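October 11, 2025

Slept badly, woke at five with the radiator ticking, and lay there thinking about plush food. This is where I have got to in life.

Esi's little one turns three in December and I said, back when December was a rumour, that I would put together a play kitchen. I pictured a small stove, a pot, perhaps an egg. Since then every person I have mentioned it to has had a cupboard they wanted emptied, and I have become the regional depot for used pretend groceries. Ama Ametepe dropped off a whole grocery bag on Thanksgiving weekend last year, before there was even a plan, so I can't claim I wasn't warned.

Today was supposed to be the big sort. Keep, wash, mend, give away. I made four signs out of a cereal box, and by ten o'clock I had used the backs of three of them for a shopping list, a phone number and a drawing of how the stove door might hinge.

The trouble with soft food is that you get fond of it. Hard plastic food I can judge without mercy. A plastic drumstick with tooth marks goes straight in the recycling and I sleep fine (well, apart from last night). But a stuffed pea pod looks at you. One of them does have a face, in fairness, which I consider a dirty trick on the part of whoever makes pea pods. It's in the keep pile. Obviously it's in the keep pile.

Obed Gyamfi came by mid-morning to return the sander and stayed for two coffees. He picked things up and gave his opinion on each, as though I were running a stall. He thinks children don't want condiments. He says in his experience (he has raised one child, who lived on buttered noodles) a kid wants something to cut and something to pour, and all the rest ends up under the couch. I said ketchup was something to pour. He said you can't pour a cushion. We went back and forth on this longer than two grown men should, and then he ate the last of the banana loaf, which I think he felt settled it.

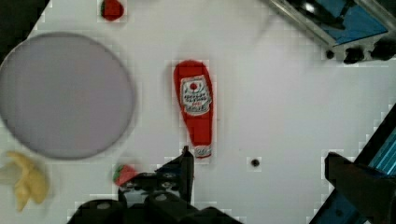
I am keeping the ketchup. It has a proper label with lines of black print on it and a little red circle at the top that I take to be a tomato, and somebody at a drafting table cared about that. A plush bottle with a label is worth ten without. Besides, what would the fries go with? There are a great many fries. They are felt, they shed, and I found one in my slipper.

The strawberries are also safe. Esi says strawberries are the only fruit currently being accepted in her house, real or otherwise, and I'm not going to argue with a market like that. The banana I went back and forth on. It's the peeled-looking sort, pale at one end, which means it can never be a fresh banana, only ever a banana someone has started. I worried a child might find that frustrating. Then I remembered that a started banana is the natural state of every banana in a home with a toddler, so in it goes, for realism.

The plate took up more of the day than all the food combined. It's a greyish lavender, nicely round, a shade darker at the rim, and I like it a lot. It is also enormous next to everything else. Beside it the rest of the menu looks like something from one of those restaurants where you stop for a burger on the way home. I tried to imagine it on the shelf of the little kitchen and couldn't. The shelf as drawn is 19 centimetres deep, and that was already generous. So either I find a smaller plate or I build a bigger shelf, and a sensible person would find a smaller plate. I have gone out to the garage and looked at wood.

While in the garage I found the Osei box, the one from the move, which I had sworn was lost and which I had been blaming on Tetteh for years. It was behind the snow tires. It contained the good cake tin, a bag of curtain hooks and the instructions for a Rutska shelving unit we no longer own. I suppose I'll have to tell him. I may let it come up naturally.

Lunch was toast, standing.

Afternoon: washing. Half of this stuff has no tag any more so I'm guessing. I put the worst of it in a pillowcase, tied the end and ran it on delicate, and sat on the floor across from the machine with the crossword like someone waiting outside an operating room. A pillowcase of wet vegetables makes a surprisingly alarming thump. The carrot came out fine. The mushroom came out a different mushroom. I've put it on the rack over the tub with a peg on its stalk and we'll see how it feels about things tomorrow.

Then mending, which I'd been looking forward to and which lasted one cob of corn. My eyes are not what they were, and the thread I had was navy. Erick Shirima phoned in the middle of it to ask if I wanted his daughter's old till, a Trirnetti, with the drawer that pops out and the bell. I said I was making a kitchen, not a shop. He said where did I think the groceries came from. I said I'd think about it. I'm picking it up on the way to the dentist.

So the project now has a till.

I wrote to Esi after supper to ask, casually, how much floor space we were talking about. She wrote back "for what" and then, a minute later, "how big is it." I said it was coming along. She sent a photo of the corner beside her fridge with a tea towel laid on the floor to show the area available. It was a folded tea towel.

Spent the evening redrawing. If the sink goes and the stove and counter become one piece, with the shelf above, it might fit on the tea towel, provided the tea towel is unfolded. I've ordered the hinges regardless. They come from the Ikus place that only sells them in bags, order number ending 418, and there are far more in a bag than one stove could need. I have a feeling I'm going to end up making cupboards for everybody.

Current state of the dining room: not discussed. The give-away pile at bedtime consists of the tooth-marked drumstick, rescued from the recycling in case someone wants it, and a pizza slice I have already taken back once.

Must buy red thread. And yellow. Must ring Tetteh about the box.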